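A snagged cable and a stiff wrist

15 November's log is a bit longer than usual, so I am putting it here as well as in the Kornik notes.

We have been running the two-armed machine in the Foltitz kitchen since September. The fault is a stop on the left arm. The wrist turns, the load reading climbs past the limit of 54, and the controller cuts power to that side.

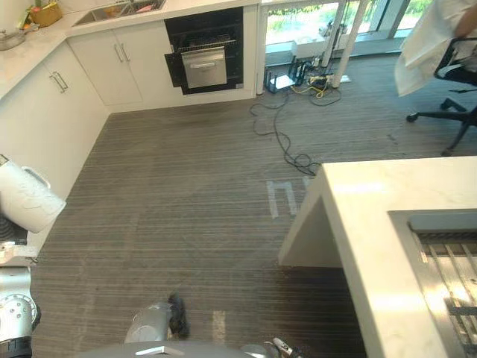 Left gripper with the white pitcher, brush in the right.

My first guess was the pitcher's weight. I emptied the test list down to light items and it still tripped, 5 times in 400 moves. The right arm never did it.

Next I went through the positions. Every stop came with the wrist turned well inwards, and none came during straight lifts. That pointed to a cable.
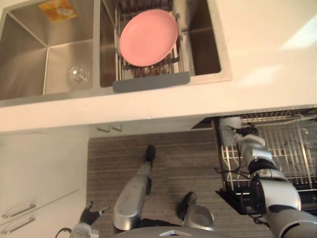

Reaching over the dishwasher rack.

Nolte supplied the cable run and their sheet allows 2,000 full turns before inspection. We had gone past that without checking, which is my fault. One clip had slipped and the cable was going tight before the joint reached its end stop. 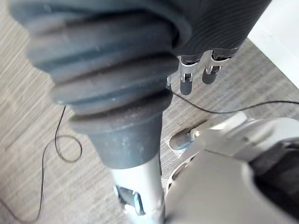 Can you just raise the load limit?
You can, but the limit is there to protect fingers and wiring, so find what is pulling first.

I moved the clip, left more slack and marked its place with a paint pen. I also lowered the wrist speed until I trust it again. Before touching any of this I pressed the stop button and pulled the plug, and I would ask anyone at Plorkwood using the same arm to do both.

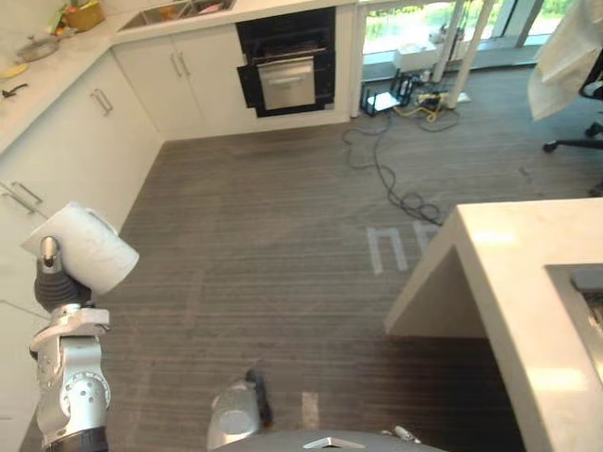

The slower speed makes each run longer, and I can live with that for now. The new clip is on order. Until it is fitted I will check the cable by hand before every session and write down the peak load at the end.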